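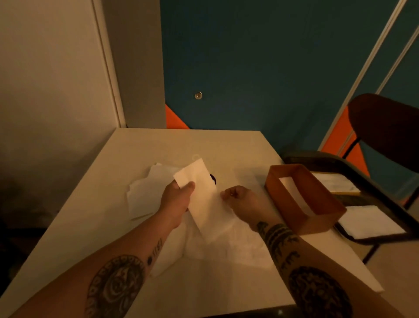
Egocentric demos with thin paper: does splitting folds into short segments help?

Posted by kirkell_bench in Learning from Demonstration, 12/05/2021

I'm trying to repeat the segment result from the Kuto write-up on tissue and thin sheets. Their claim is that if you cut each head-view demonstration at the points where a hand makes or loses contact with the paper, and train on those short pieces, the policy does much better than one trained on whole folds. They report 91 percent of first creases landing inside tolerance.

My setup is a white table, a shallow tray with sheets in it, and one person handling the paper with bare hands. I have 22 demonstrations so far. Trained on whole folds, the policy gets the first grasp right and then drifts as soon as there is more than one layer. Trained on segments, it is a little better but nowhere near their number.
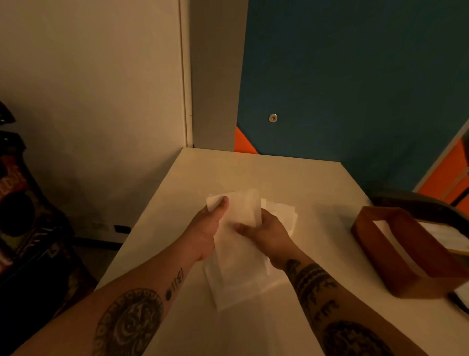

Left hand pinching the upper corner, right hand flat on the stack.

This is the kind of moment I don't know how to label. The right hand is touching the paper, but I can't tell from the video which layers the left hand has. Do I cut at the pinch, or when the corner comes up? And is white paper on a white table simply a bad choice?

mactsaoi_lab
Cut at the pinch. We went through this on the Mac an tSaoi project and tried both. If you cut when the corner comes up, the grasp ends up at the tail of the earlier segment and the policy never learns that the grasp and the lift belong together. Let the segments overlap a little at each cut as well.

On the layers, don't guess. Add an "unknown" value to the layer label and let the annotator use it. We had people picking one or two layers from the video and they disagreed with each other so often that the label was worse than having none. With the unknown value in place, agreement went up and the trained policy was steadier on stacks.

Also read the evaluation section of Kuto again. The 91 percent is for single sheets laid flat by hand before every trial. For crumpled or stacked paper they only give example rollouts, no rate. You may be comparing your hard case with their easy one. Run 3 flat single sheets per checkpoint as a separate test and see where you land before changing anything else.

White on white is hard for depth, less so for color if you have light from one side, so the creases throw a shadow. I would keep the table and move a lamp.

foldingstuff
just use colored paper. worked for me

cloltis_user4
Colored paper will help the segmentation, but then you aren't testing the same thing as the write-up, so say so if you publish.

I use the Cloltis annotation tool for this, and it has a contact track for each hand, kept apart from the segment track. That matters here. In a fold the two hands start and stop at different times, and with a single track you end up cutting on whichever hand the annotator was watching. With 22 demonstrations you can redo the contact labels in an afternoon.

I can't confirm the overlap advice above. I tried it in September with napkins and saw no difference, but my segments were longer to begin with.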